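Setting up a reading retreat in Kamix: part two, the evening sessions

By this point you should have your group made, your members invited and your first book loaded. If you haven't, go back and do part one, because half the buttons I mention won't show up otherwise. I run a small group that reads the old contemplative writers slowly (very slowly, we spent all of June on one chapter) and this is how I set up Kamix for us.

Making a session

1. Open your group and choose New Session. Give it a plain title. I used to pick lovely poetic ones and then couldn't find anything afterwards.

2. Pick the passage. Type the first and last line of what you want read, or drag the two markers in the margin. Keep it short! A page is plenty.

3. Set the silence. Kamix starts you off at 30 minutes, and I'd bring that right down for a new group. You can always lengthen it later, once people have stopped fidgeting.

4. Choose the bell. There are 4 to choose from. Tilo is the soft one and Latia is the one that made my cat leave the room.

5. Press Save, then Publish. Saving on its own keeps the session in your drafts, where only you can see it.

Note: if you change the passage after publishing, anyone who has already opened the session keeps the old one until they close it and come back in.

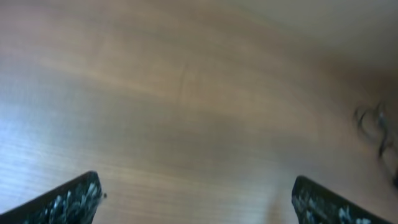 Villads Riis wrote to me after the first version of this guide and said I'd made the silence sound like something to be got through. His group leaves it at the full half hour from the very first evening, and he says the fidgeting settles by itself if the leader doesn't keep checking the clock. He also thinks the bell should be switched off altogether.

Fair enough, and I've tried it his way since. I still start short with newcomers, but if yours is a group that has prayed or read together for years, leave step 3 alone. To switch off the bell, go to Session, Sounds, None.

Questions and responses

6. Under Prompts, add one question, or two if you must. I like a question people can't answer with a yes: "Which word stayed with you?" does well in our group, and so does "Where did you want to stop reading?"

7. Decide who sees the answers. Private keeps each answer in that person's own journal. Shared puts them all on the group page as soon as they're written.

Caution: you can go from Private to Shared, but the people who wrote under Private won't be asked again before their words appear. Please don't do this to anyone. Make a fresh session instead and invite them to copy over what they'd like to share.

8. Set a length limit if your group tends to run on. The box accepts anything up to 2,102 characters (no, I don't know why that number either) and the counter turns red when you're close.

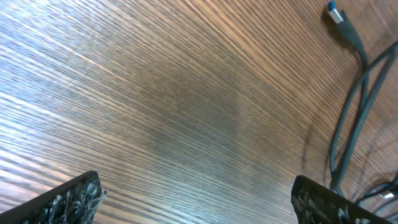 9. Turn on Late Answers if you want people to be able to add something the next morning. I always do. Some of the best things I've read from our group were written at six in the morning by somebody who'd said nothing at all the night before.

Using the Stougaard reader

Stougaard is the add-on that reads the passage aloud. It's switched off to begin with. Go to Group, Add-ons, tick it, and go back to your session, where you'll find a new line called Voice.

10. Choose a reading speed. The middle one is far too brisk for this sort of book, so drag it down to slow and listen to a whole paragraph before you settle.

11. Set Repeat to 2. Hearing a passage a second time, after a pause, is a very old way of doing it, and I find I notice quite different things. 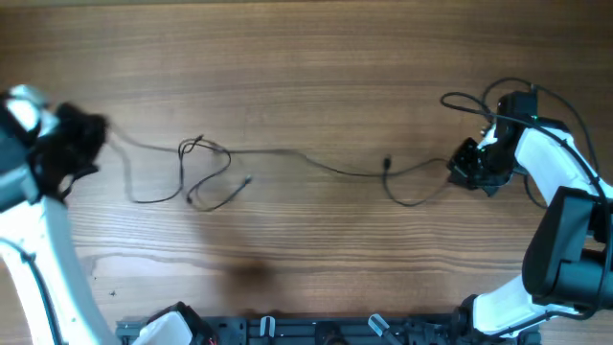
12. Run the whole session once by yourself with Preview. Sit through the silence as well, don't skip it.

Note: Preview doesn't save anything you type, so if a good thought comes to you, write it on paper. Closing a session and printing the journal are both in part three.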